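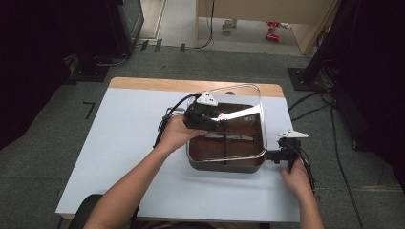
*Lid tilted up over the electric pan.*

# Cleaning and Reseasoning a Square Electric Pan

These are the steps I use for a rounded-square electric pan with a dark nonstick interior and a glass lid with a metal rim. They apply to most pans of this type, whatever the maker. If your manual says something different about water or heat, follow the manual.

The full job takes 90 minutes, and most of that is waiting. A normal wash after dinner takes a few minutes and only needs steps 1 through 5.

## What you need

- Dish soap
- A soft sponge, no scouring side
- A nylon scraper or an old plastic card
- Baking soda
- White vinegar
- A cotton swab or a soft toothbrush
- Two dry dish towels
- A spoonful of neutral oil (canola or grapeseed)
- A flat surface that won't mind water

I work on a board laid over the table. A folded bath towel does the same thing but has to be washed afterward.

## Step 1: Unplug and cool

Turn the dial to off, unplug from the wall, then pull the temperature probe out of the pan if yours detaches. Leave the pan alone until the underside is cool to the touch. Don't pour cold water into a hot pan. It can warp the base, and a warped pan pools oil in the corners for the rest of its life.

Put the probe somewhere dry, well away from the sink. It never gets washed. Wipe it with a barely damp cloth if it's greasy and dry it right away.

## Step 2: Take the lid off the right way

Steam collects on the underside of a glass lid and runs to whichever side is lowest. Raise the far edge first and leave the near edge resting on the front of the pan. Hold it there for a moment so the water drains back inside, then lift it clear.

If you have just been cooking, tilt it so that it opens away from you.

Set the lid down on a towel, glass side up. Don't stand it on its rim against the backsplash. I lost a lid that way, and the replacement took until May to show up.

## Step 3: Empty and wipe

Pour off any loose grease into a can. Wipe out what's left with a paper towel, paying attention to the corners. On a rounded-square pan the corners are where the old oil builds up, and it turns into a brown film you can feel with a fingertip before you can see it.

## Step 4: Wash the inside

Add a squirt of soap and enough warm water to cover the bottom. Wash with the soft side of the sponge, then go up the sides. Use the nylon scraper on anything stuck. No steel wool, no metal spatula, no powdered cleanser.

Some pans can be submerged once the probe is out, and some can't. If yours has the controls built in, keep the water inside the pan and don't let it run down the outside. When in doubt, treat it as one that can't.

## Step 5: Rinse and dry

Rinse with clean water, tip it out, and dry inside and out. Dry the probe socket with the corner of a towel and then let it air out for an hour before you plug anything in. If you are only doing a daily wash, stop here.

## Step 6: Lift the brown film

Mix baking soda and water into a paste, three spoons of soda to one of water. Spread it on the corners and any dull patches. Leave it for 20 minutes. Rub with a damp sponge in small circles, rinse, and look at the surface with a light overhead. A clean dark interior reflects evenly. Film shows up as a dull or yellowish spot.

Repeat once if you need to. If a spot survives two rounds it is probably wear in the coating, and more rubbing will make it worse.

## Step 7: Clean the lid

Wash the glass on both sides with soap and water. The trouble is usually where the glass meets the metal rim. Dip a cotton swab in vinegar and run it all the way along that seam. Change swabs when it turns gray. For a really bad seam, use the toothbrush.

Rinse well. Vinegar left under the rim can spot the metal. Shake the lid gently over the sink, then leave it on the towel, and turn it over after ten minutes so the other side drains too.

Check the knob screw while you are there. If the knob turns with your fingers, snug it up with a screwdriver. Don't crank on it, the glass is drilled at that point and that's where it cracks.

## Step 8: Reseason the surface

Skip this step if your manual says the coating shouldn't be oiled.

1. Make sure the pan and the socket are completely dry.
2. Put a few drops of oil in the middle and spread it over the whole interior with a paper towel.
3. Plug in and set the dial to 200 degrees Fahrenheit, or the lowest setting you have.
4. Leave it for 10 minutes with the lid off.
5. Turn it off, unplug, and let it cool.
6. Wipe out all the oil you can. The surface should look glossy and feel nearly dry.

If it feels tacky afterward, there was too much oil. Wash it with soap and start again with less.

## Storage

Store the pan with a paper towel inside and the lid on, upside down if your knob lets you stack it that way. Keep the cord out of the pan, because the plug will scratch the coating. I coil mine loosely and tie it with a twist tie.

## Common problems

**Food sticks in the middle only.** Usually the pan was preheated too long with nothing in it. Do steps 6 and 8 and preheat for less time.

**Lid rattles.** Look for a bit of food dried on under the rim. If the rim is clean, check that the pan sits level.

**Smell when heating.** Often soap left near the socket, or oil on the outside of the base. Unplug, cool, wipe the underside, and dry it. If the smell is like hot plastic, stop using the pan.

**White spots inside.** Hard water. Wipe with equal parts vinegar and water, rinse, and dry.

*Evangelia Vrettos. Thanks to Sotiris Alexiou for the cotton swab method.*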